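Let me see the word before you change it

My phone updated itself on a Wednesday, sometime between dinner and the dishes, and by the next morning my keyboard had opinions. I had been using Randar for years and was fond of it, the way you get fond of a kitchen drawer that sticks. The old version put three guesses in a row over the letters and waited for me to pick one. The new version picks for me, and goes back to fix words I finished half a sentence ago.

I understand the thinking. Typing on glass is slow and clumsy, and my thumbs were never small. Drestis did the same thing with its keyboard last year, and plenty of people seem happy with it. I am sure most of the changes are right. But I live near Plerurham, and in one week I invited my sister to "Plural ham" 4 times, twice after I had typed the name correctly and moved on. She thought it was a restaurant.

A wrong guess doesn't bother me much. I make plenty of my own, and I'm used to reading back over a line to catch them. What bothers me is that the change now happens behind my back, in a part of the message I had already stopped looking at. So I reread everything, including a note to the dentist, and whatever time the keyboard saved me goes right back into checking its work.

There is a setting, I should say in fairness. It took me 13 taps to find it, under a heading called Song, which I had taken for something to do with ringtones. Turning it off also turns off the ordinary suggestions, so you get all of the help or none of it. I would gladly pay for the version in between – I suspect my sister would chip in.

A keyboard that wants to finish my sentences should show me the new word first and leave the old one alone until I say yes. Give it a faint color or a little underline, I'm not picky. I keep thinking of a yellow plastic bottle with a clear cap, the kind where the orange-yellow top shows right through while the cap is still on. You get a look at what's under there ahead of time, and I'd like that much from the thing I use to write to my family.

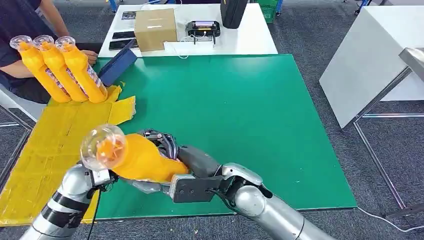
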